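Part 4. Setting up your first travel gallery in Flano

By now you should have Flano installed and your account linked. If you don't, go back to Part 3, because nothing in this section will work until the little status dot in the menu has stopped blinking.

I'm going to use my own Ekpo gallery as I go. It has 168 photos in it, mostly the harbor and the old market streets, and I set it up so anyone can download them for free as long as they credit me. Yours can be as small as you like (my first one had a single beach and a very blurry goat).

Before you start

Put all your photos in one folder on your computer. Flano doesn't look inside subfolders, and I lost an entire evening finding that out! Rename the files too, if you can stand it. "ekpo-harbor-morning" is a lot easier to search for later than whatever your camera came up with.

Creating the gallery

1. Open Flano and click New Gallery.

2. Type a title. Keep it short, as the Stustard theme chops long titles on phones.

3. Drag your folder onto the gray box and wait for the counter to finish. Mine took long enough to make coffee and drink most of it.

4. Choose a cover photo. Wide shots look best up there.

5. Under Layout, pick Single Column or Grid. I use Single Column for anything I want people to look at slowly.

Note: The limit is 2,000 photos per gallery. If you go over, Flano quietly skips the extras, so check the total at the bottom of the page.
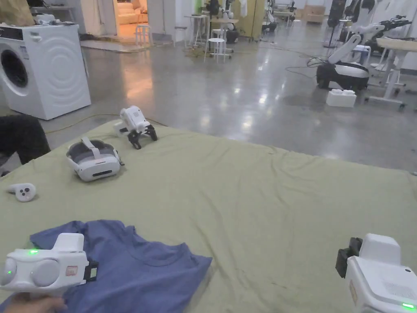
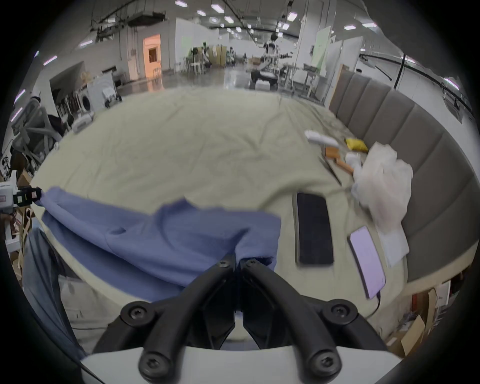
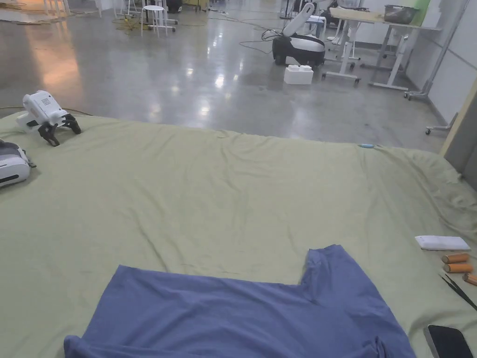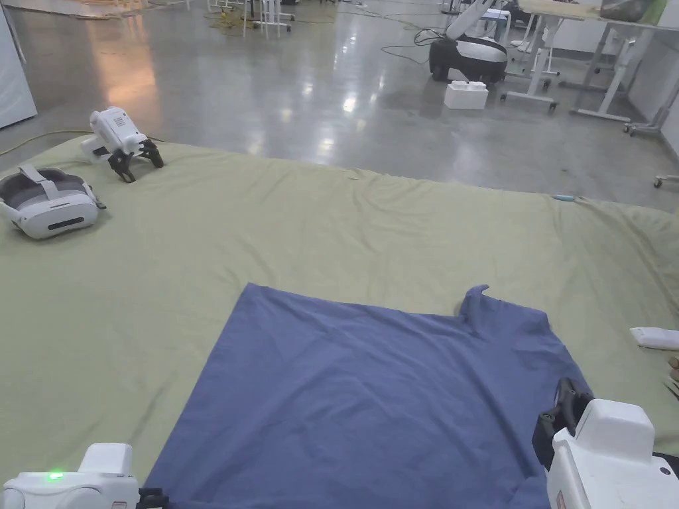
Blue fabric and pale green fabric

Setting the download terms

6. Open the Sharing tab and turn on Allow Downloads. It's off by default.

7. Choose your terms from the list. "Free with credit" is the one I use. "Personal use only" is the next one down, and it's easy to click by mistake — I've done it twice.

8. Fill in the credit line exactly the way you want people to copy it. I put my site name and the gallery title, and I leave out my email address to keep the junk mail down.

9. Click Save Terms. The Save button at the top of the page only saves the layout, and yes, I've written to them about it.

Caution: Changing your terms later doesn't change anything for people who have already downloaded a photo under the old ones. Take your time over this part. And if someone is easy to recognize in a picture, ask them before you offer it to the whole world. I pulled 3 of my market shots for that reason and I don't miss them.

Checking your work

10. Open the gallery in a private window, so you see it the way a visitor does.

11. Download one photo and look for the credit line in the file details. If it's missing, repeat steps 8 and 9.

12. Try it on a phone — thumbnails in Stustard can come out squashed on small screens. Switching Crop to Fit cured it on my Grodska gallery.

When you're happy with it, click Publish. New galleries can take almost an hour to show up in Flano's search, but the direct link works right away. Adding captions and place tags is in Part 5.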